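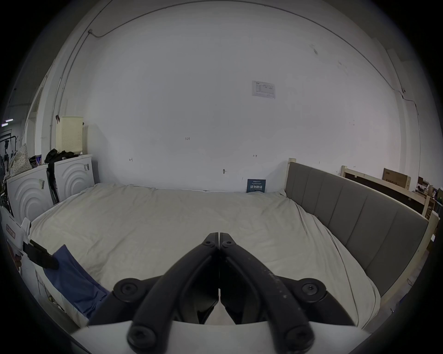
The big duvet question

So the winter duvet is out, and I've gone off-white again. I did look at colours (there was a very nice mustard in Moncrieff) but I always end up with the same thing, and at least it'll go with the grey headboard, which I still love. I like being able to sit up against those padded panels with a cup of tea and a book, and the pale wood round them stops it all feeling too hotel-ish.

I should say that I don't iron bedding. My friend Begoñe Sarmiento does, every single pillowcase, and her bed looks gorgeous for about an hour! Mine gets a good shake and a tug at the corners and it's still rumpled, and I've made my peace with that. The side by the headboard is the worst, it always slides over the edge of the mattress.

Changing the cover

I've tried the burrito method and I'm hopeless at it. What works for me is turning the cover inside out, grabbing the two far corners through it and flipping the whole lot over. Then I do up the buttons on the floor, where there's more room. Eight minutes on a good day – longer if I've forgotten which way is the long side, and on a bed this wide I usually have.

What's next

The wall behind is plain white with little marks and arrows on it, and a notice taped up too, so that wants sorting before I hang anything. I'm torn between one big print and a couple of shelves. There's a print I keep going back to in Eltthorpe for £233, but that's a lot of money for something I'd have my back to half the time. A throw is more likely. I saw a chunky knitted one for £29 and I'm going back for it on Saturday if they've still got the green.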